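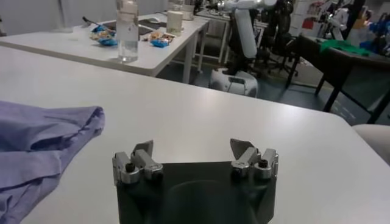 Brovero Grasp, version 2

Grasp planning and wrist-camera perception for two-finger grippers

Brovero Grasp is the program I kept wishing somebody would sell me. You give it the picture from a wrist camera, it gives you back a short ranked list of places to close the fingers, and your arm controller takes it from there. I wrote the first version for folding cloth (shirts, towels, napkins, anything that slumps), and cloth is still what it does best, though plenty of people now run it on boxes and bottles and are perfectly happy.

Version 2 is a big one! I rewrote the planner, threw out the old settings file and finally gave the preview window the attention it deserved.

What it does

Cloth is a pain because it has no fixed shape. A model of a shirt is no use to you when the shirt is in a heap. So Grasp looks for folds, ridges and rolled edges in the live view, works out which of them the fingers can get around, and scores each one. The score takes in finger opening, approach angle, how close the fingertips would come to the table, and whether the arm can reach the spot without tying itself in a knot. You see the candidates drawn over the camera view as little paired bars, best one in green, and you can click a different one if you disagree with me.

White tables used to be my nemesis. A pale shirt on a pale table gives the edge finder very little to chew on, and version 1 would happily suggest pinching a shadow. The new surface step learns your tabletop from a few views at setup and then ignores it. Lavender, gray and cream fabrics are all much better now. White on white still needs a decent side light, and I'd rather tell you that here than in a support email.

The gripper mask

A wrist camera sees its own gripper all day long. In Grasp you paint over the gripper once, with the fingers open and again with them closed, and the software fills in the positions between. Metal fingers, rubber pads, a bracket you cut out yourself on a Saturday-project budget, all fine. If you swap fingertips, redo the mask. It takes a couple of minutes and I forget every single time.

Background limits

Labs and workshops are messy places, and there's usually another table back there with a water bottle and somebody's snacks on it. Draw a work area on your own table and Grasp leaves everything outside it alone. You can save as many areas as you like and switch between them from a script, handy if you have a mobile base that parks in more than one spot.

Working with your arm

Grasp doesn't move anything by itself. It hands over a pose, a finger opening and an approach direction, and your controller does the driving. There are ready-made connectors for the Gendale and Paquette controllers, plus a plain Python interface for everybody else. The Paquette connector also passes joint limits back to the planner, so unreachable grasps get dropped before you ever see them. I'm hoping to have the same thing on the Gendale side by September.

Recordings

Every attempt can be logged with the view, the chosen grasp and the finger positions, and you can play it all back later with different settings. My own test set is 2302 recorded cloth grasps, and every release gets run against it before I let it out the door. Mostly I use playback to settle arguments with myself about the scoring weights.

What you need

A computer running Linux with a supported graphics card (almost any from the last few years will do)
A color camera fixed at the wrist; depth is welcome but optional
A two-finger gripper that reports its opening
Typical planning time on my bench machine: 70 milliseconds per view

Suction cups and three-finger hands aren't supported.

Price

Single-arm license: $383, yours to keep, with one year of updates
Lab pack, up to four arms: $831, same terms

Both come with the connectors, the recorder and the preview window. Brellia, my calibration tool, is a separate download and free with either license. Run it before anything else, please! Most of the "it grabs an inch to the left" messages I get are a camera that was nudged after calibration.

Upgrading from version 1 is free if you bought it within the last year. Your old masks will import, but your work areas won't, so set aside a little time to draw those again.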